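Where Does a Town Get Its Money?
By Setsuko Kudo
June 26, 2018

Have you ever walked past the pool, or the fire station, or that nice long slide in Kuroda Park, and wondered who paid for it? Well, your neighbors did! Grown-ups who own a house or a shop in Derken pay the town a bit of money every year, and that money is called property tax.
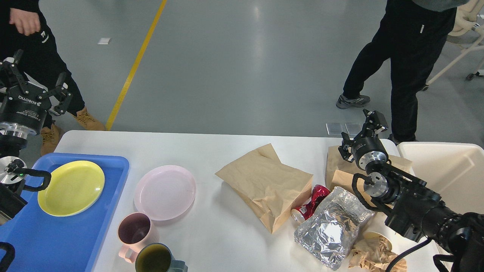 How much does each family pay?

It depends on what the house is worth. A person called an assessor looks at houses (the size, the roof, how many bedrooms) and decides on a value. A big house usually pays more than a little one. Let's pretend the town asks for $2 for every $200 of value. A doghouse worth $200 would owe $2, though I promise you dogs don't pay taxes, and neither do doghouses.
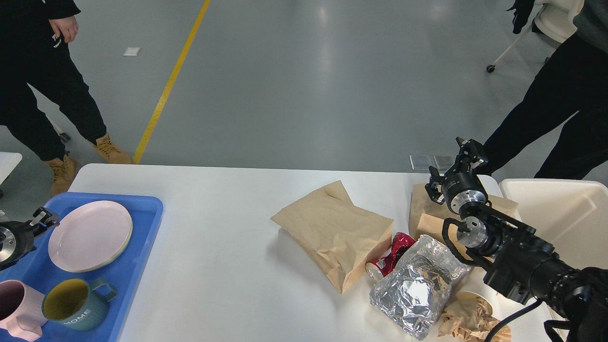

Who decides how to spend it?

The town council does. All through August the council members sit down with a long list called a budget. A budget is a plan for money, a lot like the one you might make for your allowance, only with snowplows in it. Last year's budget was so long that my copy wouldn't fit in my bag!
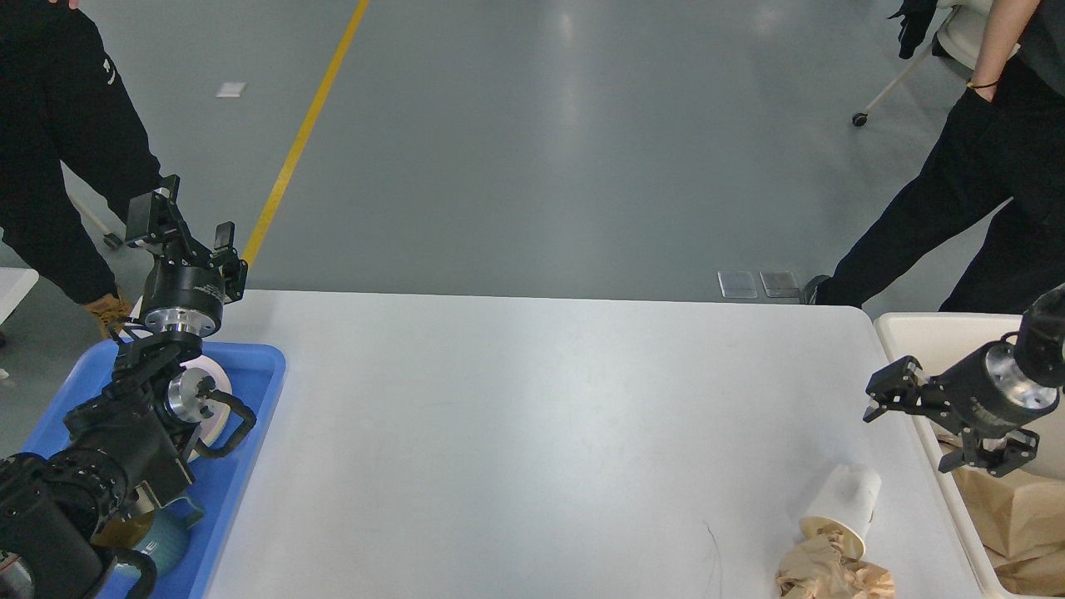 Photo: Rareck

Before the council votes, there is a meeting called a public hearing. Anybody can come and speak, and that means kids too. You say your name, you say which street you live on, and then you tell them what you think about the library hours or the bumpy sidewalk on Trosent Street. Sometimes the whole town gets to vote on a big thing, like a new school roof. When Derken did that, 1,066 people voted.
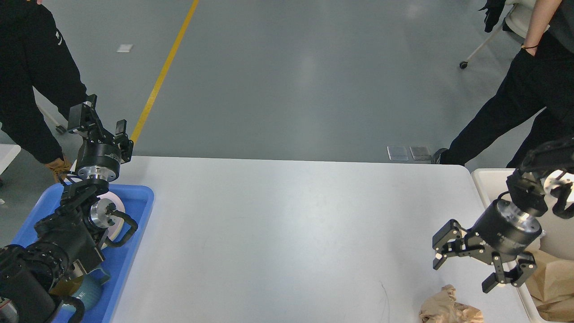

A white table with a robot arm on either side.

Words to know
Assessor: a person who decides what a house is worth.
Budget: a plan for spending money.
Hearing: a meeting where people can tell the council what they think.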